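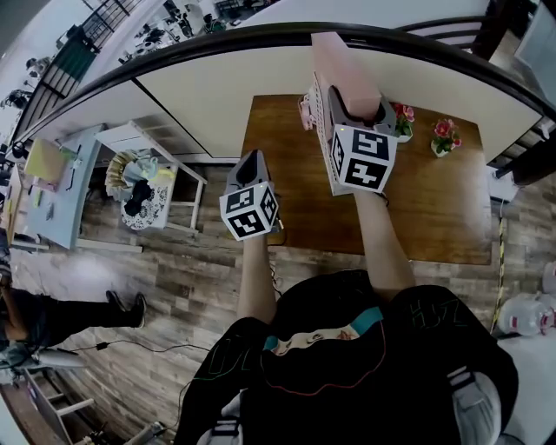
Figure 1. Wooden table with a pink box-shaped object held upright and two small potted flowers.

Audiobook Lending at the Watinska Branch Library
Student Project Report, Department of Library Studies, Hilberg College
Submitted Apr 18, 2025

1. Purpose
The project examined how borrowers at the Watinska branch use recorded books, and whether the format of a recording affects the rate at which it is finished. The branch holds 156 audiobook titles on disc and a further 200 through the Peltonen lending platform. Music recordings and language courses were excluded.

2. Method
A written questionnaire was offered at the lending desk throughout January. Borrowers were asked which title they had last taken home, in which format, whether they had listened to the end, and whether they had previously read the book in print. Fifty-six completed forms were returned. No names or card numbers were collected.

3. Results
Of the 56 respondents, 30 had last borrowed a title on disc. The remaining 26 had used the platform. Novels read by a single narrator were named more often than full-cast productions. Several respondents wrote that they chose a book by its reader and would accept an unfamiliar author on that basis.

Unfinished loans were reported in both formats. Disc borrowers most often mentioned scratched or missing discs, while platform borrowers mentioned the loan period ending before the last chapters. Long historical novels were affected in both groups.

4. Limitations
The questionnaire reached only persons visiting the desk, and borrowers who use the platform exclusively from home are likely to be underrepresented. The wording of item four was unclear, and answers to it have been left out of the results.

5. Recommendations
The branch should list the narrator in the catalog record for every audiobook. Disc sets should be checked on return. The longer loan period already used at the Skernska branch should be tested for titles in more than one part.

The questionnaire and the table of responses are attached as Appendix A and Appendix B.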